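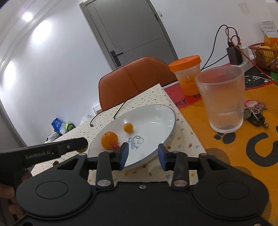 图1：手持夹爪，桌面水果摆盘任务

讲稿备注（自己看的，别投屏）
2025年1月5日

开场。先问一句在座有多少人买过数据采集套件，举手。等两秒。不管举多少都接着往下讲。

今天讲的是手持夹爪采集服务，怎么选，怎么验收，哪些条款要盯。我们团队从9月开始评，看了两家：Plistham和Burkeck。前者卖套件也卖标注，后者只做整包服务，人、设备、场地都他们出，你收数据。两家报价单都在附录，价格别念，现场有销售。

先讲为什么看手持。一句话：遥操作一套机械臂太慢，换场地要拆要装要标定。手持的拎起来就走，厨房、餐桌、办公室都能采。这段别超过一分钟，上次在Ursu讲超时就是卡在这里。

图1停一下。讲夹爪：蓝色指尖，连杆传动，两边张开。指尖颜色这个点要说，跟盘子、桌布、水果都拉得开，后处理做指尖分割省事。盘子上有橙子，一大一小，这就是我要的难度：同一个盘子里尺寸不一样的东西，开合幅度得跟着变。小的那种更容易夹偏，操作员要多练。

接着讲任务清单。我们给供应商的需求是4类：
拿起放下
盘到盘转移
软包装抓取
双手配合
每类都要在真实家庭桌面上做，桌上原来有什么就留什么，钥匙、杯子、充电器都不收。第一版合同没写这句，结果Burkeck的试采样本桌面擦得干干净净，模型一到真桌子上就懵。这里大家会笑，笑完直接翻页。 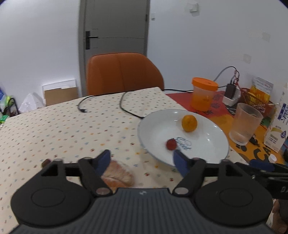 软包装单独拿出来讲。塑料膜包着的面包，外面一层反光，里面一捏就变形，力给大了掉渣，给小了滑出去。两家在这一项上差得最明显。试采总共387条，我们自己人全看了一遍，Shirin Parsa带着看的，废片主要集中在软包装和双手配合。双手那类的毛病是两只夹爪的时间戳对不齐，差几帧，单看每一路都好好的，拼起来就不对。问供应商要同步方案，要书面的，口头说“硬件同步”不算。

这里插Libor Bartoš的那个测试，他同意我讲。做法很土：两只夹爪对着敲一下，每段开头敲一次，看两路画面和编码器读数里那一下差多少。成本为零。建议直接写进验收流程。

接下来验收。讲慢点，这是大家真正要抄的部分。
一，交付之前先要10分钟原始数据，没剪过的。
二，看开合宽度曲线，有没有断，有没有突然归零。
三，位姿轨迹叠回画面，漂没漂肉眼就能看见。黑色线缆、花桌布这种背景要各抽几段，小碎点的纹理有时帮定位，有时候反而误匹配。
四，语言描述跟动作对不对得上。“把橘子放到盘子里”，结果拿的是草莓，这种真有。

标注问题多说两句。Plistham的标注界面叫Estedent，单独收费，能按动作切段。切段准，但是导出格式他们改过一次，没通知，我们的脚本挂了一晚上。现在说是锁版本了，我没在去，嗯没再去验证。听众问就照实讲。

量的问题。肯定有人问要多少条才够。我的回答：我们正式单下的是3,000条，四类任务平分，先交四分之一，过了验收再放下一批。别一次付清。条数本身意义不大，看场景数和操作员数，同一个人同一张桌子采几百条，后面的基本在重复前面的。问供应商：换了几张桌子？几个人采的？答不上来就压价。

手感。这个报价单上看不出来。夹爪要拿在手里试，至少连续用半小时。壳体偏宽，手小的同事说手腕酸，低头夹盘子里的东西时前端容易先碰盘沿。让操作员试，别光让采购试。指尖垫是耗材，多问一句备件价格和更换时间。

隐私也提一下，一页带过。在别人家里采，镜头里会有纸、快递、包装上的字。合同写清楚谁打码、什么时候打、原片存多久。两家的模板都写得含糊，法务改了两轮。

结论页。
自己有操作员、有场地：买套件，Plistham那套可以，Estedent先试用再签。
没人没场地：Burkeck整包，桌面要求写进附件，同步测试写进验收。
两种都先小单。

备用问题：
跟真机差多少？答：夹爪构型一致的话迁移还行，不一致要重做指尖映射，别指望拿来就用。
能不能采厨房灶台？答：我们没采过，不瞎说。
多少钱？答：会后找销售，我不报。

如果还剩时间，放软包装那段慢放，没时间就跳。记得关掉微信提醒，上回弹了四条。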